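Skunness Station Guide > Part 2: Working Alongside the Arm > Setting Up the Parts Bench
Updated in March, by the Belora workshop documentation desk
Reading time: 3 minutes

Setting Up the Parts Bench

This section is for the technicians at Prornelstead who used to strip and rebuild server parts by hand and now share the job with a Skunness arm. Your title has not changed. Your Monday has.

The arm picks processors, memory and drives from the fixture plate and puts them back. You load the plate, clear the faults and decide what goes in the scrap bin. Management calls this "supervision." You will notice that it involves a good deal of fetching.

Before you start

1. Read the handover sheet from the previous shift. If it says "all fine," read the fault log too.
2. Put on your wrist strap. The arm has its own grounding and does not count as yours.
3. Press Hold on the pendant and wait for the steady amber light. A blinking amber light means the arm is still finishing its thought. Keep your hands off the bench until it has.

CAUTION: Hold is a pause. For any work inside the gripper's reach that takes longer than 2 minutes, switch the station to Lockout and keep the key in your pocket. The hook by the door is for coats.

Loading the fixture plate

4. Check that the plate is tight against the slatted panel. Push it sideways with your thumb. If it moves, tighten it and run the position check in Part 3.
5. Seat the processor in the square holder with the metal side facing out. Let it drop in under its own weight. Pressing was a useful skill in your old job and is an expensive one in this one.
6. Slide memory modules into the narrow slot holders, one to a slot.
7. Insert the drive, still in its caddy, into the large holder on the right. Do not take the drive out of the caddy first. The old bench procedure told you to, and several of you have it memorized, for which we apologize.
8. Leave the latch handle where the holder puts it.

Note: The plate was designed at the Gavalas office by people who never had to load it in gloves. Suggestions for version 2000-B may be sent to the usual address, where they are read.

Checking the approach

9. Release Hold and select Creep. The gripper comes up to the plate with its fingers apart and stops. 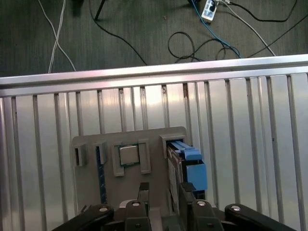 Gripper at the plate, processor and drive loaded. Floor cables run behind the rail.

10. Look at both fingers from the side. Neither should be touching a part.
11. Walk around the back and look at the floor. Cables belong behind the rail, clear of the arm and of your feet. The arm has never tripped over one, so this step is for you.
12. Select Run. Stay for the first full cycle.

After the first cycle

The station logs every pick by itself, so the paper tally is retired. Please stop filling it in. The counter asks for service at 2000 cycles and becomes insistent 200 cycles later.

If the arm drops a part, the fault goes down under the station number and no longer under your initials. Most of the crew consider this the best feature of the system. For dropped parts, see Clearing a Fault in Part 4.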